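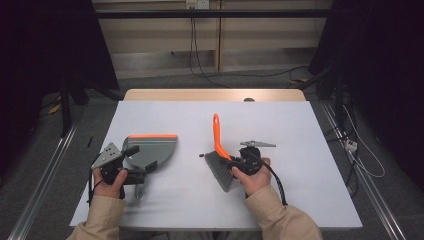

白い天板の上で、オレンジの縁がついたグレーのちりとり。

机の上の「細かいゴミ」を気持ちよく片づける！卓上ほうきとちりとりの使いこなし

わが家の作業机は、ごはんも食べるし、工作もするし、たまに種まきまでしてしまう、なんでも机です。当然いろいろなものが落ちます。消しゴムのかす、パンくず、糸くず、鉛筆の削りかす、ドリルで穴をあけたときの粉。長いこと濡れ布巾でぐいっと拭いて終わりにしていたのですが、あれはゴミを天板じゅうに薄くのばしているだけだったんですね……。

小さなほうきとちりとりのセットを机のそばに置くようになってから、片づけがすっかり楽しくなりました。出して、掃いて、捨てて、戻す。慣れると2分もかかりません。このページでは、うちで続いているやり方をまとめて書いておきます。

まず乾いたまま掃く

いちばんの基本です。粉やくずは、乾いているうちに掃いてしまいましょう。先に水気を与えると、小麦粉は糊になり、木の粉は木目に入りこみ、消しゴムのかすは布巾の裏にくっついて別の場所へ引っ越します。掃いてから拭く。順番を入れ替えるだけで、布巾をすすぐ回数がぐっと減ります。

こぼしたのが砂糖や塩のときは、少し時間を置くと湿気を吸ってべたついてきます。梅雨どきから7月にかけては特に早いので、気づいたらすぐに！

奥から手前へ、端から中央へ

小さい机でも、掃く向きを決めておくと取り残しがありません。うちでは、壁側の奥から手前へ一列ずつ下ろし、最後に左右の端から真ん中へ集めます。いきなり机の縁から床に落とすのは、床掃除が増えるだけなのでおすすめしません（やりたくなる気持ちはとてもよくわかります）。

ほうきは押しつけず、毛先だけを当てて手首で軽く払います。力を入れると毛がしなって、はね返るときに粉が飛びます。コーヒーの粉で一度やってみてください、違いがはっきり見えて面白いですよ。

ちりとりは少しだけ傾ける

ちりとりの持ち手を高く上げすぎると、先だけが浮いたり、逆に入ったゴミが戻ってきたりします。持ち手をほんの少し持ち上げて、前の縁が天板にぴったり沿う角度を探しましょう。指で縁の上を軽くなぞるようにして、すき間がないか確かめてから掃き入れます。

それでも残る「最後の一本線」、ありますよね。あのうっすら残る粉の筋です。コツは三つあるのですが、うちで一番効いたのは、ちりとりを掃くたびに指一本分ずつ後ろへ下げること。同じ場所で何度も掃くより、下げながら三回掃くほうがきれいになります。二番目は、ちりとりの向きを90度変えてもう一度掃くこと。三番目は、あきらめて固く絞った布巾でひと拭きすること。最後のは負けではありません、仕上げです！

天板の素材べつの覚え書き

白い天板：汚れが見えやすくて掃除向き。ただし白い粉（小麦粉、片栗粉、石こう）だけは見えません。窓のほうへ顔を下げて、斜めの光で確認します。

無垢の木：木目に沿って掃きます。逆らうと毛先が溝の粉をさらに押しこんでしまいます。溝にたまったものは、使い古しの歯ブラシでかき出してから。

ガラス：静電気で細かいくずが貼りつきがち。乾いた布でさっと払ってから掃くと動いてくれます。

布やフェルトのマット：ほうきより粘着ローラーの出番です。ほうきで頑張ると毛羽が立ちます。
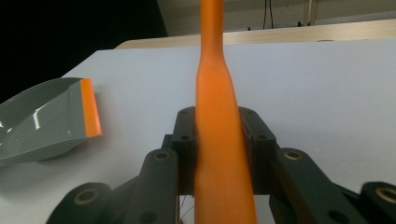

マットからややつやのある質感のオレンジ色。

道具の色は目立つものを

ほうきを買い替えるとき、私は断然、はっきりした色をすすめます。以前使っていた木の柄の小ぼうきは見た目がとても好きだったのですが、木の机の上でしょっちゅう行方不明になりました。鮮やかな色なら、型紙や木っ端の山にまぎれてもすぐ見つかります。片づけの道具を探す時間ほど、もったいないものはありませんから。

柄は、持ったときに小指まで引っかかる太さがあるものが疲れません。お店で試せるなら、ぜひ掃く動作をその場でやってみてください。握っただけではわからないことがたくさんあります。通販で選ぶなら、柄の長さと自分の手の幅を比べておくと失敗が減ります。

値段については、高ければよいというものでもないです。うちの近くの荒物屋「オルトデン（Oltden）」では、ちりとりとセットで573円の特売品を見つけました。これがまだ現役です。一方で、台所用に奮発した2000円の天然毛の小ぼうきも手放せません。パン生地の打ち粉を払うなら、こちらの柔らかさが最高！用途が違うだけで、どちらも大好きな道具です。

粉もの・木くず・糸くず、それぞれの掃き方

打ち粉。台の上の粉は、カードやスケッパーで大まかに寄せてから、柔らかい毛で仕上げます。生地のかけらが残っていたら先に指でつまんでおくこと。掃くと毛にからんで、乾いてカチカチになります。

木くず。のこくずは軽いので、窓を閉めてから掃きます。扇風機も止めます。私は何度も止め忘れました。やすりがけの粉はさらに細かいので、マスクをして、ゆっくり大きく動かします。床に新聞紙を一枚敷いておくと後が楽です。金属の切り粉が混じるときは専用の刷毛を用意して、食卓で使うものとは必ず分けてください。

糸くず。ほうきの毛にからまる困りもの。長い糸は先に手で拾い、短いものだけ掃きます。ゴム手袋をはめた手でくるくるなでると、面白いくらいまとまります。

消しゴムのかす。くっつきあう性質があるので、一か所に丸く集めてからちりとりへ。子どもに任せると競争のようになって、机が見違えるほどきれいになります。

鉛筆の芯の粉。これだけは掃くと黒い線がのびます。練り消しか、少し湿らせた紙でそっと押さえてとるのが正解でした。

ちりとりの中身を捨てるとき

ゴミ箱の上で逆さにして叩くと、舞い上がった粉が自分に返ってきます。ゴミ箱の内側に縁を沿わせて、すべらせるように落としましょう。静電気で残った分は、ほうきで一度だけ払います。

小さな紙袋を机の横にクリップで留めておくのも便利です。広告の紙で折った箱でも十分。いっぱいになったら、そのまま口を閉じて捨てられます。うちではこの紙箱を週末にまとめて折るのが、ちょっとした楽しみになっています。

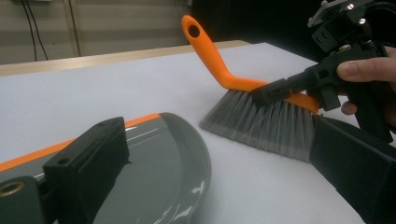

お手入れと収納

毛の手入れ

使い終わったら、ほうきの毛を手のひらで軽くはじいて粉を落とします。外かベランダでやると、部屋が汚れません。からんだ糸や髪の毛は、目の粗い櫛で根元から毛先へ。無理に引っぱると毛まで抜けるので、固いところはハサミで糸のほうを切ってしまいます。

化学繊維の毛なら、月に一度はぬるま湯で洗いましょう。洗面器に台所用の中性洗剤をほんの少し、毛先だけをつけて振り洗いします。すすいだら水を切り、毛先を下にして陰干し。上向きに干すと、根元に水がたまってなかなか乾きません。天然毛のものは水洗いを避けて、固く絞った布で拭くくらいにしておきます。

毛先が広がってしまったら

化学繊維の毛のくせは、あたためると少し戻ることがあります。40度くらいのお湯にしばらくつけて、手で形を整え、紙を巻いて輪ゴムでゆるく留め、一晩そのまま。新品のようにとはいきませんが、あと一季節は気持ちよく働いてくれます。熱湯は毛が縮れるので禁物です（経験者です）。

どうしても戻らない毛は、ハサミで少しずつ切りそろえてもかまいません。切りすぎると固くなるので、様子を見ながら。そこまでくたびれたら、玄関の砂落としや植木鉢の土払いに役目替えするのもいいですね！

吊るすか、立てるか

断然、吊るす派です。毛先を下にして床に立てておくと、重みで必ず片側に曲がります。柄に穴があるものはフックにかけるだけ。穴がない場合は、柄の端にひもを結ぶか、輪になった髪ゴムを巻きつけておきます。

うちの机の側面には、Stostevwoodという小さな木工店で買った端材の板をネジ留めして、フックを二つ付けました。右にほうき、左にちりとり。座ったまま手が届く高さにしたのが大正解で、引き出しにしまっていたころとは使う回数がまるで違います。賃貸で穴をあけられない方は、天板にはさむクランプ式のフックがおすすめです。

粘着フックを使うなら、貼る面をアルコールで拭いて、一日置いてからかけると長持ちします。耐荷重の表示はよく確認してください。うちの台所用は200グラムまでのもので、小ぼうき一本ならちょうどいい相棒です。

ちりとりの縁も拭く

忘れがちなのが、ちりとりの前の縁。ここに油や砂糖がこびりつくと、天板から浮いてすき間ができます。週に一度、濡れ布巾でつまむように拭き、乾いた布で仕上げます。縁が柔らかい素材のものは、傷や欠けがないか指でなぞってみてください。欠けたところから粉がもれるので、ひどくなったら買い替えどきです。

置いておく数

一本をあちこち持ち歩くより、場所ごとに置くほうが結局よく使います。うちは机、台所、玄関。混ざらないように柄の色を変えて、台所用には油性ペンで小さな丸を書きました。来月は洗面所にも一本増やす予定で、今は何色にしようか迷っているところです。黄色がいいかな！

（文：おそとりー／Osotley 暮らしの手帖係）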